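Diary of a Small Investor
Sunday, evening

I wanted to write this in the morning with my first coffee, but the day went in other directions. So I write now, at the table, with the window open and the neighbor's radio coming in.
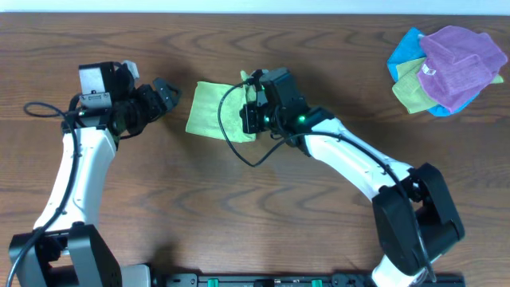
What I did with the Clallivum shares

I sold them. Not all, I kept 15. The rest went on the first morning of the week, when the price was still a little above what I paid in April. My profit after the fee is enough for a dinner, and not a big dinner. I had promised myself to hold them for two years, and I held them for nine months. I wrote this promise in this same diary and I read it again before I pressed the button. It did not stop me.

The reason was the report. Clallivum has borrowed again, and the new loan is more expensive than the old one. I read that page three times with the dictionary, as I was not sure about the word "covenant." Now I understand it, and I like the company less.

Cuervo and the cash

With the money I did almost nothing. Some $1,000 is sitting in my account at Cuervo, where it earns interest that I would call polite. I looked at the bond fund from Riltine for a long time. The yearly cost is low, but the fund holds many long bonds, and if rates go up again I will feel it. I do not trust my opinion about rates. Last year I was sure they would fall by the summer, and I told this to everyone at work.

I put a small order for Grorkov, with a limit under the market price. It was not filled. On Thursday the price came within 11 cents of my limit and then turned around, and I was angry for an hour, like somebody had taken it from me.

Things I must remember

Move the savings for the roof to a separate account. I always see the total and think I am richer than I am.

Ask Cuervo why the dividend tax appears two times on the statement. Maybe it is a correction, but I want it in writing.

Stop checking prices in bed. I slept badly twice this week, and both times I had looked at the Asian markets, where I own nothing.

Tomorrow the Grorkov order expires. I think I will enter it again at the same price, but I will decide after breakfast.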